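Brestitville Community Kitchen, Walk-Through Checklist
Monday, May 2, 2022
Checked by Catriona Drummond

1. Exits and hallway: OK. Lovely to see the back door clear again after the coat rack business in December.

2. Fire extinguisher by the stove: OK. Tag is current and the pin is in place.

3. Refrigerator: 41 degrees on the dial, and I'd like it a touch colder before the warm weather gets here, please, Wilmer.

4. Floor mats: NEEDS WORK. The one by the sink curls at the corner and I caught my toe on it (no harm done!). 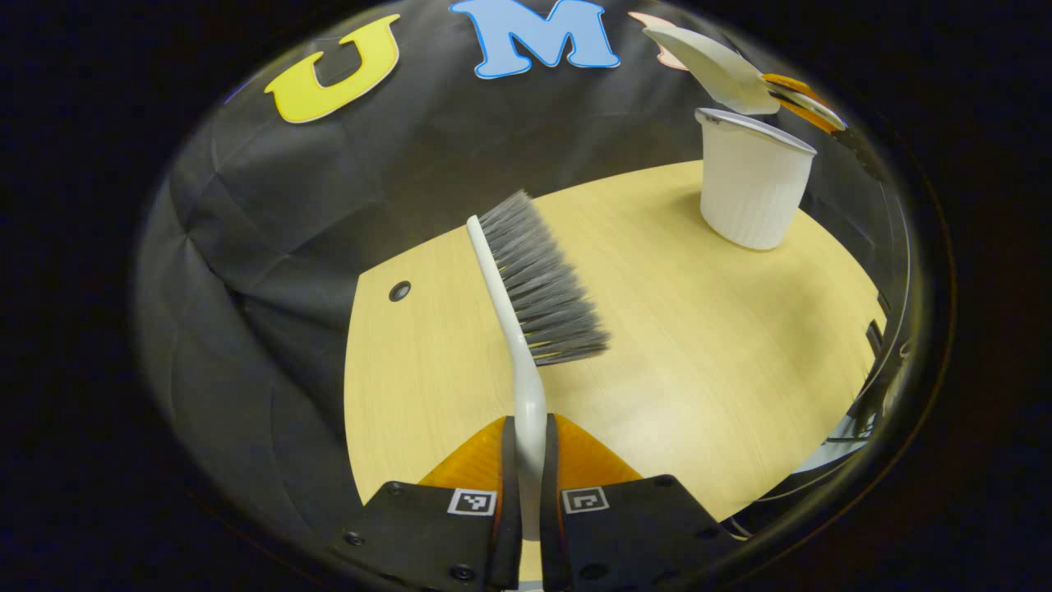 5. Cleaning tools: OK, with a comment. Everything had been hung up with care, and I was so pleased to find the mop bucket emptied. Please keep the hand brushes with gray bristles and white handles for counters and tables only, and use the big broom for the floor. Kumiko has offered to label the hooks, bless her.

6. First aid box: NEEDS WORK. Low on small bandages, and the burn gel is past its date.

Follow-up on items 4 and 6 goes to Norbert, who has the key to the supply closet.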